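Home Projects Notes Minutes Contact

3 min read

Minutes – hand demo group, April catch-up

I took the notes again, so grumble at me if I got something wrong. We started at 2:10 and Wiroj Sukprasert chaired. Estum and Drellwood both dialed in, and Drellwood dropped off twice, so they may want to read item 2 carefully.

1. Where we are with the count

We now have 3039 demos on the server. Of those, 2768 passed the check and the rest are waiting for a second look (mostly tracking dropouts, plus a batch where the left and right grippers got swapped in the file names – sorry, that was me!). Wiroj wants to get to 3130 before we hand anything to Umosex for training. I said that's fine so long as we don't rush the two-handed ones, which are always the slow part.

2. Hand-held grippers or remote control?

This took up most of the hour. Drellwood still likes remote control, as you're driving the real arm and you find out right away if it can't reach. I get that, but I've done both and my shoulders much prefer the hand-helds. You stand at the table, hold a gripper in each hand and just do the task, and the marker cubes let us work out where each one went. Estum asked if people new to it pick it up quickly. Wiroj thought an hour or so of practice and I'd go along with that, though turning your wrist too far and hiding the markers is a hard habit to break.

We agreed to keep going with the hand-helds for tabletop work and save remote control for the drawer task. Small things like the flower sprig and the flat card stay on the list. The card is a pain to get fingers under, and I'd like more tries at it from different sides of the table.

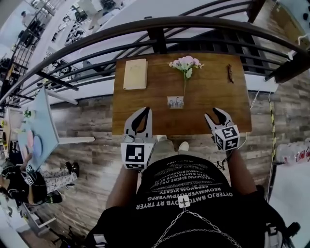

3. Cables and straps

Short one. Wiroj asked everybody to check where the gripper cable runs before pressing record, and to leave enough slack for a full reach across the table. I'm going to write up a start card with the steps on it.

4. Intarasuk tasks

Intarasuk sent over a new task list and it's long! We picked two for now: moving a notebook from one side to the other, and passing an object from the left gripper to the right. We'll do around 200 of the handover and then look at them together before going on. Drellwood asked for failed tries to be kept too, and we said yes, in their own folder.

To do

Me: fix the swapped file names, write the start card.
Wiroj: second look at the waiting demos, reply to Intarasuk.
Drellwood: send the drawer setup notes.
Estum: book the next call.

We wrapped up at 3:15.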